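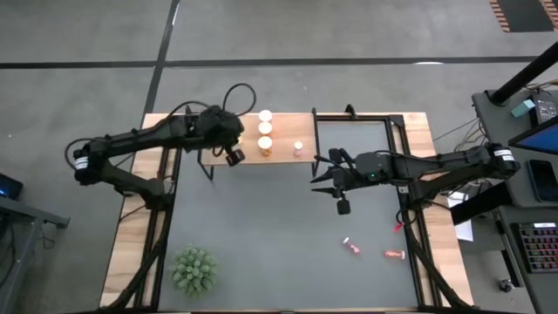 Cups on the raised shelf, with the small pale pink one standing by itself near the right end.

Sovedmont Brings Color to the Small Shelf With Tiltura

ZEMUS, August. Sovedmont is delighted to announce Tiltura, a new collection of cups, jars and low shelves for people who keep the things they use every day out where they can reach them. The collection goes on view this Sunday at 10 a.m. at the Sequeira showroom in Zemus and will be in the Sovedmont shop the same day.

Tiltura started with a simple complaint from our own kitchen. The cups lived at the back of a deep cabinet, two or three deep, and whoever wanted the pink one had to take out all the white ones first. We put a plank on short legs, stood the cups on top of it, and left it there for a weekend. By Monday everyone had a favorite spot for their cup (and opinions about everyone else's!), and we had the beginnings of a collection.

Light wood, thin black legs

The shelf is the heart of it. The top is a plain rectangular plank of light wood, and the legs are thin and black so that the space underneath stays open. You can slide a tray or a folded dish towel under there, or leave it clear and wipe straight through. We tried thicker legs early on and they made the whole thing look like a footstool, so we went back to the thin ones and are very glad we did.

It is low enough to sit on a table without blocking the view across it. We like it at the back of a breakfast table, with the tall things on the tabletop and the cups up on the plank. A shelf can also stand beside an open black frame, which has the same dark lines and no wooden top. People who have tried the two together tend to use the open one as a place to park something tall.

The colors

White is still where most people begin, and we think a line of white cups looks wonderful on pale wood. Then the color comes in. There is a small cup in a pale pink with a white rim, shorter and narrower than the white ones, and it has been the surprise hit with everyone who has handled the early pieces. There is a cream, a teal, a translucent yellow that we love near a window, and a deep amber for the larger jars.

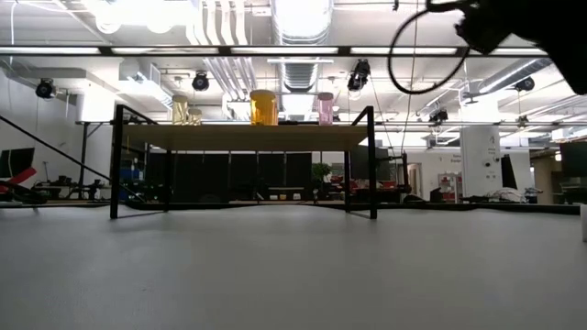 Cream, amber and pink along the back of a pale wooden tabletop.

The amber jar deserves its own mention. It is wide, it is glossy, it has a rounded lid, and it pulls a whole row together. Put it in the middle with something pale on one side and something pink on the other and you are pretty much done. We had planned to offer it in a quieter shade and changed our minds the first time we saw it next to the cream.

We asked customers on our mailing list how they keep their cups at home, and 1323 of them wrote back, many with long and very funny notes about cabinet doors. Of those who answered, 73 percent said they wash and reuse the same few cups all week. That settled the way Tiltura is sold. Every cup is available singly, so you can buy the three you will use and add another when you feel like it.

"We kept moving the cups around and they kept looking good, and that was when we knew we were close," the Sovedmont design team said. "You can line them up front to back, or leave one standing alone at the end of the plank. We have stopped trying to decide which is right."

Setting up at home

Tiltura needs very little room. Clear the back half of a table first and put the tallest pieces there. Keep the front open for plates, homework, or whatever lands on it at the end of the day. If you are using a dark mat under the shelf, let some of the tabletop show around the edges, as the pale border makes the colors look brighter. Mix in cups you already own, too. The collection was never meant to be a matching set, and an old mug from the back of the cabinet is welcome company.

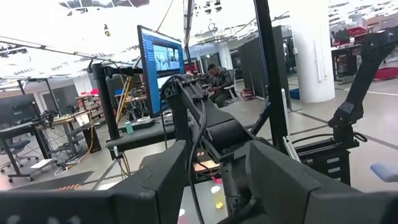
Prices and availability

The first Tiltura release has 25 pieces across cups, lidded jars, shelves and open frames. Cups start at $18. Everything in the release can be bought on its own, and shelves are sold with the legs packed separately for easy carrying.

The Sequeira showroom will have every piece out on tables on Sunday, and visitors are warmly invited to pick things up, swap the colors around and build a row of their own. Admission is free. Parking is behind the building, with the entrance on the courtyard side.

About Sovedmont

Sovedmont designs small furniture and tableware in Zemus. The company makes short runs of everyday pieces and sells them through its own shop and the Sequeira showroom.

Press samples of the cups and jars can be requested from the Sovedmont press desk in Zemus.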